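## A mug tree for the tea corner 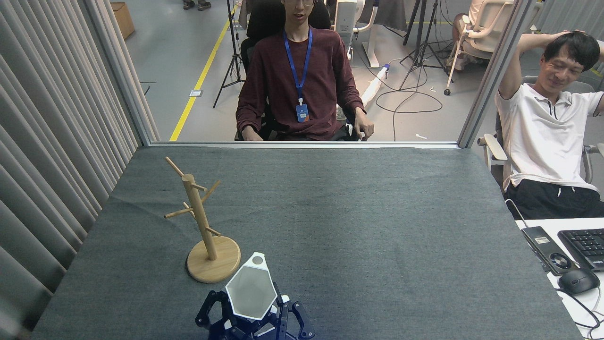

**Nayara Figueiredo**
*Kitchen and Social Spaces, Arruda House*

I have been going on about the state of our mug cupboard since November, as those of you who share the tea corner on floor 5 will know all too well, so I'm very pleased to say that we now have a mug tree! It's a plain, light wooden one with a round base and four pegs, and I think it's rather lovely just as it is, before a single mug has gone on it.

Four pegs won't go far between 11 of us, I do realise. My thought is that the tree should be for the mugs in use that day, and the rest can stay in the cupboard (where, at the last tidy, Jeferson Queiroz and I found 20 of them, one still with its price sticker on). If your favourite is a great heavy thing, do hang it low down, and put another opposite to keep the balance.

Any mugs you can bear to part with may go in the box by the sink before 5 o'clock, and I'll take them along to the Tulus charity shop on my way home.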